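**August – bottles, day 4 of the cloth business**

Morning mostly lost to the label bench again. Kimie wanted the drinks bottles sorted before the Bennani order goes out, and I said I'd do it, and then of course I spent an hour looking for the soft brush (it was in the kettle cupboard, thank you Idris). So the notes below are a bit out of order.

Where we'd got to: the display people at Lotham want used drinks bottles for the shop-window job, labels kept on, no dents you can see from the pavement. Jarmo reckons we have 382 in the crates downstairs. I've no intention of checking him. What I do want to know is which ones lie still on fabric and which ones wander off, as the whole window is going to be bottles lying down on cloth and nobody wants to be called back to Lotham every time a bus goes past.

Things tried so far:

- Bare bench. Hopeless, everything rolls, the bench has never been level and Shinji's folded card under the leg has gone flat again.
- The grey felt offcut. Very good grip but it sheds, and the fluff sticks to any label that's lifting at the corner. Took me ages with tweezers. Not doing that twice.
- Oilcloth from the Sundell roll. Nice to wipe, slippery as anything.
- Patterned cloth, the teal one. Best yet! Enough drag to hold a bottle and it doesn't leave bits behind.

Labels next, because I keep being asked. The wraparound film ones are fine as long as you don't get the seam wet. Paper ones I now dab, never soak. I ruined two last week leaving them in the washing-up bowl while I was on the phone to Bernadette, who was telling me about the delivery van (long story, the van is fine, the gatepost less so). Warm water on a cloth, work round the label, cap off, stand to drain, cap back on only once the inside is properly dry or it fogs up and looks horrid under the lights.

Kimie's question was whether we stick to one shape. I'd say please no. A row of identical bottles looks like a shelf that's fallen over. I like them in different sizes and pointing all over the place, with a small one tucked in among the bigger ones, and a few clear ones so that the cloth still gets a look in. Colour-wise I'm keen on blue against the teal, it ought to be too much and somehow it's lovely, and then something orange or peachy to warm the other side up.

Tried a layout along those lines with five on the table, Greek-key border to the left and the geometric stripe to the right. The 脉动 bottle is the blue I mean, and I've let the peach and orange one lie right across the stripe. The one with the big orange "C" has the little white bottle for company – they lean together nicely and I'd keep them as a pair.

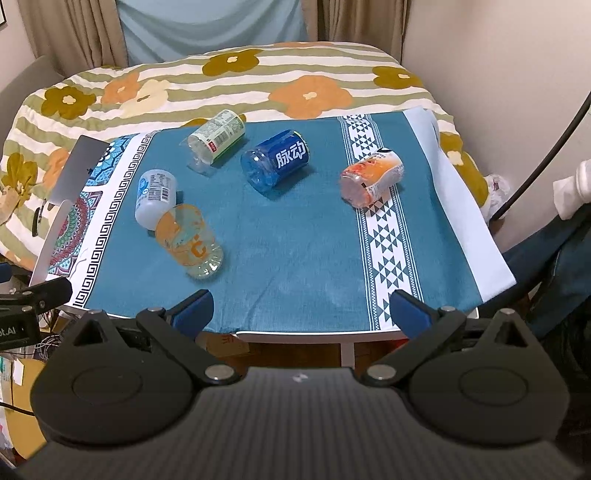

Still not sure about spacing. Idris came past with his tea and said spread them out more, Kimie came past ten minutes later and said bunch them up, so I've left them and will ask Bernadette, who at least has stood in the actual window. My own feeling is that the middle could go looser and the pair should stay touching.

The plain pale sheet over the right-hand end is another thing to settle. Jarmo likes a plain bit for the eye to rest on. I think it needs an iron and a straight edge, or else it goes altogether. Will try it both ways after lunch.

To do, while I remember:

- Ask Armont if they'll sell us more of the teal by the length. Old docket number is 1631, it's pinned by the phone.
- New card for the bench leg. Or a new bench.
- Window depth at Lotham. Shinji wrote 69 on the back of an envelope and didn't put centimetres or inches, so somebody please ring before I cut anything.
- More small bottles. The crates are nearly all big ones.
- Put the soft brush back on its HOOK.

Stopped at twenty to one. Bottles left out on the cloth, please don't tidy them.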